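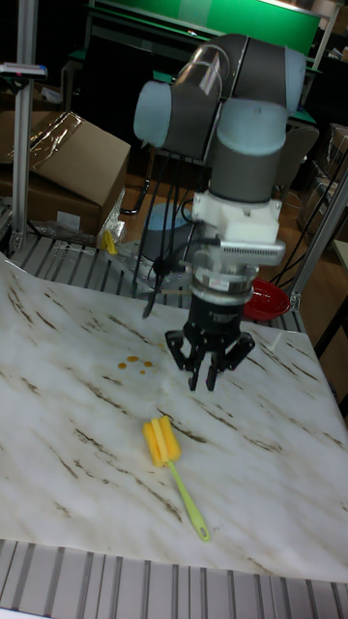
Sponge bottle brush on the marble-print sheet, with four drops of liquid on the surface.

Forums > Housekeeping and Facilities > Surfaces and Coverings > Printed sheets on slatted tables

Topic: Care of marble-print sheets, and suitability of sponge brushes

Posted by: a_karimi
Members are invited to comment on the following matter. The Lindside shared workrooms have adopted printed marble-pattern sheets as a temporary covering for slatted tables. The purpose is to keep spills from passing between the slats and onto the floor below. The sheets are replaced when they can no longer be cleaned to a reasonable standard.

Two questions have come up in preparing the written procedure. The first is whether small colored spills, such as the orange-brown drops at the upper left of the sheet in the photograph, should be blotted or wiped. The second is whether a sponge bottle brush of the kind shown is an acceptable tool for the purpose. Staff in Room 188 use one regularly. Staff in Room 509 have asked that it be kept for bottles only.

Comments from members with experience of similar coverings would be appreciated.
Amirhossein Karimi, Lindside

Reply from: clendenitz_facilities
Our practice at Clendenitz is to blot first in every case. A folded paper towel is placed on the drop and lifted straight up. Wiping a colored liquid across a printed sheet spreads it over a larger area, and on a pattern with brown veins the remaining stain is difficult to see until the light changes. We have had sheets passed as clean in the morning and rejected by 4 p.m.

With regard to the brush, we do not permit it on flat surfaces. The head is shaped for the inside of a bottle or a tall glass and does not lie flat.

Reply from: ward_supply_2139
I must respectfully disagree with the previous member on the second point. A sponge head made of folded layers holds a useful amount of water, and pressed lightly on its side it will take up a small spill quite well. The long handle also keeps the hand away from the liquid. Our department has used brushes of this type on laminated tables for two years without complaint.

I agree that blotting is preferable to wiping.

Reply from: clendenitz_facilities
The difficulty is what happens to the brush afterward. If it has been used on a table, it should not be returned to the sink for use on drinking bottles. In a shared room there is no practical means of knowing which brush has been used for what.

Reply from: ward_supply_2139
Color coding addresses this. Lime-green handles for tables, another color for bottles, and a hook for each. The loop at the end of the handle is convenient for hanging.

Reply from: illetero
May I draw attention to the sheet itself? It is slightly wrinkled, and the far edge lifts over the slatted table. In my view this deserves attention before the choice of tool is settled. A wrinkle gives liquid a channel to follow, and a raised edge will catch a sleeve or a cloth. At Illetero we cut each sheet with a margin, fold the margin under the table top, and secure it with clips on the underside. Adhesive tape was tried and was withdrawn, as it left residue on the slats.

Reply from: a_karimi
Thank you. The draft procedure says only that the sheet is to be "laid flat." I will propose wording that covers the edges. Could the member from Illetero state how wide a margin is used?

Reply from: illetero
The width of one hand on each side. We do not measure it more closely than that.

Reply from: ansari_stores
For completeness, Ansari discontinued printed patterns in September in favor of plain white. The marble pattern is pleasant to look at and was popular with staff, but inspection takes longer. A brown drop beside a brown vein can be overlooked. I would not advise discarding existing stock for this reason — it is perfectly serviceable — but the next order might be reconsidered.

Reply from: ward_supply_2139
Plain white shows every mark, including those that do no harm. We found that sheets were being thrown away far too early.

Reply from: a_karimi
The revised draft will read as follows: blot colored spills with a paper towel; clean the area with a damp cloth; keep bottle brushes for bottles unless the room has adopted separate colors; secure all edges of the sheet. The choice of pattern will remain with each site. The topic will stay open for further remarks.

Reader comments

T. in Room 188: We would like to keep our brush, please. We are willing to buy a second one for the sink.

mlb: Does the fold-under method work on tables with a thick frame? Ours have very little clearance.

illetero: It does, with longer clips.

Contact the moderators | Copyright Lindside Housekeeping and Facilities Forum | Back to top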